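3.2 Gripper fingers and part handling

The arm was assembled on a shared bench in the Cerwood workshop from a hobby kit, and only the end effector departs from the kit drawings. The original jaws were replaced with a pair of tapered fingers, each with a long slot in its body to save weight and to let the tip flex slightly under load. The inner faces carry strips of soft padding. Bare fingers were tried first and tended to turn small metal parts as they closed, an effect also noted by Borkowska in the Bultau build log.

A small steel spur gear was chosen as the main test part. Its toothed rim gives the padding an uneven surface to press against, and its bore must stay clear so that the gear can later be placed on a shaft. Grasps are therefore made across the rim, with one finger on each side. The work surface is dark and matte, which keeps the bright metal easy to separate from the background in the wrist camera view. The closing command is issued only after the gear has been located in 4 successive camera readings.
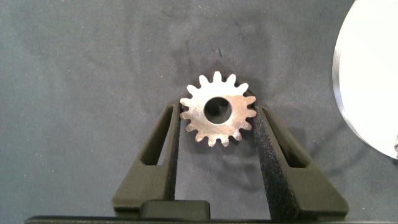
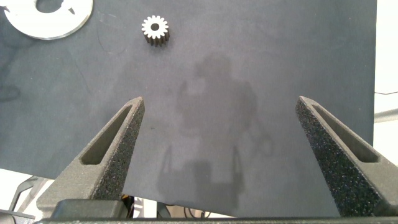 Figure 3. Wrist camera views of the spur gear: held between the padded fingers (first view) and lying on the work surface with the gripper open (second view).

Shadows required separate treatment. The lamp is fixed to the workshop wall, and in the open-gripper view of Figure 3 the shadow of the arm falls across the middle of the mat. An early version of the detector, based on a single brightness threshold, placed the gear outline incorrectly when such a shadow reached it. The threshold was replaced with one computed over a local window, and the detector was retuned on 2,354 stored images. Of these, 17 were set aside as too blurred to label.

Padding wear was checked after 1,000 closing cycles on the same gear. The tooth marks left in the strips were shallow and did not change the closing position set in the controller. The strips were nevertheless replaced before the trials reported in Section 4.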